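Party & Event Planning > Rentals, tents and dance floors

Topic: Dance floor on grass or move everybody indoors?

marblecake_mom
Posted 7:42 am
OK I need opinions from people who have done this, because my husband's only opinion is "whatever you think." We're throwing a big anniversary party for my parents in July at Garkisach, the old farm place outside Grimville with the long lawn and the hall at the top of the hill. Dinner is in a tent on the lawn. Music was going to be in the tent too, on a rented dance floor.

I have two quotes. Gudeta wants 3057 for the tent, the floor and the tables, delivered and picked up. Rirkard wants 3105 for what looks like the same stuff, except theirs says "subfloor included" and the Gudeta one says nothing at all about a subfloor. Do I need a subfloor? The lawn looks flat to me but I'm not a flat-lawn expert! The other choice is tent for dinner, then everybody walks up to the hall to dance, and I skip the rented floor. I worry we'd lose half the crowd on that hill. My mother's friends aren't getting any younger and some of them wear real heels.

I've been up since five going back and forth on this. 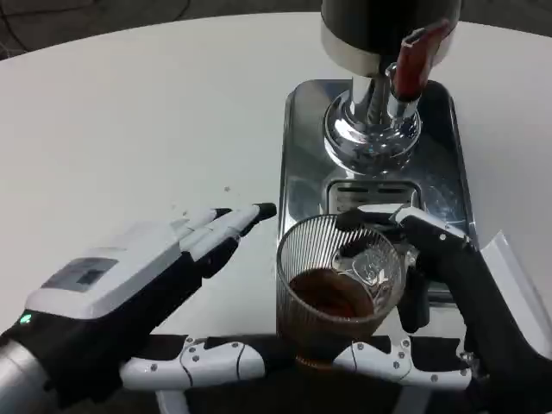
tentpole_tess
Posted 8:15 am
You need the subfloor. I've danced on panels laid straight on grass and by nine o'clock there was a lip between two of them that caught every shoe in the place. One aunt went down on her knees in the middle of the Electric Slide. If the quotes are that close I'd take the one that has it in writing and not think about it again.

gravel_and_gin
Posted 8:31 am
Gonna disagree with Tess a little. Depends on the lawn and depends on the floor. We had the snap-together kind on a lawn that gets mowed short and never puddles, no subfloor, and it was fine all night. What matters more is how dry the ground is that week. I'd call Gudeta and ask before you cross them off. Sometimes it's included and whoever typed up the quote left it out.

tentpole_tess
Posted 8:40 am
"How dry the ground is that week" is exactly my problem with it, though. She can't know that now. It's July, it could be a brick or a sponge.

gravel_and_gin
Posted 8:44 am
Fair. I'd still call.

marblecake_mom
Posted 9:20 am
Called Gudeta! The lady was very nice. The subfloor is NOT included, it's extra, and she couldn't tell me how much until somebody comes out to look at the slope. I said what slope, and she said there's always a slope. So now I'm picturing my dad sliding gently toward the pond. 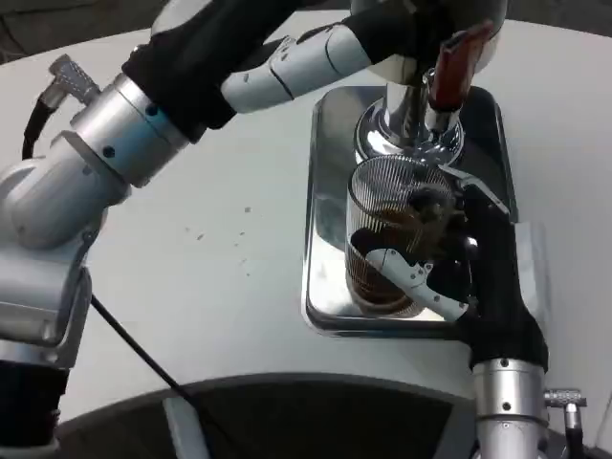 She also asked me how many dancers, and I had no answer. I gave her the guest list number and she laughed and said no, how many of them at one time. How do you even guess that? My family is either all up or all sitting, there's no in between. One good song and it's a stampede, then a slow one comes on and it's my parents plus a couple of six-year-olds spinning until they fall over. She said to think about the stampede. I think that means the bigger floor, and the bigger floor means moving the tables, and we have 29 of those on the plan because I let my cousin talk me into the small round ones. I wish I'd asked on here before I picked the tables.

polka_dot_porch
Posted 9:51 am
I'm in the hall camp. Indoor floor is already there, already level, it has walls, and if it storms you're not standing in a tent with wet speaker cables. We did dinner outside and dancing inside for my sister's wedding and I thought the walk helped. People were sleepy after the meal and it woke them up. For the heels crowd, get somebody to run a golf cart up and down. The place might even have one.

gravel_and_gin
Posted 10:02 am
I've seen the walk go the other way. People get as far as the parking lot, see their car and remember they have a dog at home. Once a crowd stands up to leave a room some of them are leaving for good. Keep the music where the food is.

polka_dot_porch
Posted 10:06 am
Then don't walk them past the parking lot lol

marblecake_mom
Posted 10:30 am
The path does go right by the parking lot. Of course it does.

hems_and_haws
Posted 11:17 am
Something I haven't seen mentioned — ask the venue what they allow on the grass. The place we used didn't let you leave a floor down overnight because it kills the lawn, and we got charged for a yellow rectangle. It was in the contract in tiny print. Pickup the same night costs more with most rental outfits, so the cheap quote can stop being cheap in a hurry. And find out when your delivery truck is allowed in! Ours couldn't get through the gate before 2 in the afternoon and the caterer was ready to walk out on us.

tentpole_tess
Posted 11:25 am
Oh that's a good one. Yes, ask about overnight.

marblecake_mom
Posted 1:12 pm
Well. Dug out the Garkisach contract. Nothing can stay on the lawn past midnight except the tent itself. So the floor has to come up that same night, tables too I guess? I emailed both companies. Rirkard wrote back in ten minutes to say same-night pickup of the floor is fine and already in their price, tables can be stacked under the tent until morning if the venue says OK. Still waiting on Gudeta.
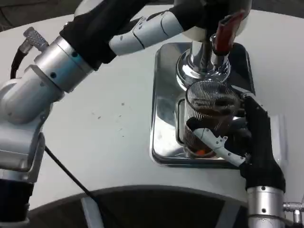
I'm leaning pretty hard toward Rirkard now, floor in the tent, forget the hill. The one thing I'd still use the hall for is coffee and dessert, late, for the people who are done dancing and want to sit somewhere they can hear each other. I don't want to rent china for that. I'd like plain clear glasses with the ribbed sides, like the one sitting under the tap there with the dark stuff in it, because they look nice enough for a party and I won't cry if a few get broken. Does anybody know if the rental places carry those, or am I buying them by the box?

polka_dot_porch
Posted 1:40 pm
So you ARE using the hall! I'll take it.

On the glasses, ours had them but you had to ask, they weren't on the website. Get more than you think. People set one down, forget it and go take another. And thick ones if they're getting hot drinks, or put out something to hold them with.

gravel_and_gin
Posted 1:58 pm
I still think the coffee should be in the tent. The minute you open a second spot you've split the party. But I've lost this fight with my own wife twice so do what you want.

hems_and_haws
Posted 2:21 pm
Coffee up the hill is fine as long as it starts late. Ours opened too early and my dad's whole side of the family moved in there and didn't come out again until the cake.

marblecake_mom
Posted 4:05 pm
Update, the venue says yes to stacking the tables overnight, and they do have a golf cart but I'd need my own driver over 21. My nephew is already asking and he is sixteen, so that's going to be a conversation. Gudeta answered too. Same-night pickup is extra, on top of the subfloor that's extra. Going with Rirkard and sending the deposit tonight, bigger floor, subfloor and all. Now I have to tell my cousin about the tables.

tentpole_tess
Posted 4:19 pm
Good choice. Get them to put the pickup time in writing before you pay — the actual hour, not just "same night."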